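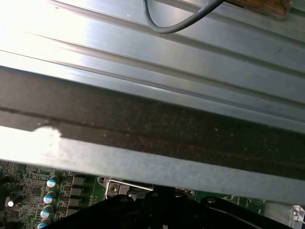

Is the Dollunby board-handling kit worth the trial fee for a small repair bench?
For a shop doing mixed boards in small lots, I'd hold off until they let you run it on your own junk pile.

That's the short version for whoever asked off-list. Long version follows, with the earlier post quoted so the thread makes sense.

> We signed up for the Dollunby trial in October. You get the arm,
> the gripper, the wrist camera and a login to Cillon for the
> job scripts. Sales says it will work in among the parts on a
> populated board with no custom fixture and be useful in 3 days.
> Has anybody gotten that far? Their demo looked great.

Their demo always looks great. It's a bare board on a clean mat with nothing hanging over it. My stuff has a big ridged chunk of aluminum sitting over the board, capacitors standing in a line right by the edge of it, and a narrow strip of space for the fingers to get into. Glare off the metal is the other thing I'd ask about. Cillon's manual gives it one paragraph and tells you to "adjust lighting as needed." Thanks.

I also don't buy the 3 days. It took us 12 to get a script I'd leave alone for the length of a coffee, and that was for a single board type. Change the board and you start teaching again.

Pricing: the trial covers 200 jobs, and a job you abort still counts. Read section 34 of the terms before you sign. Support did answer my emails, I'll give them that.

If anyone has run the Öberg gripper on the same arm, please post what you did about finger clearance. I've only seen the brochure. And does Domari still rent by the month, or did they drop that?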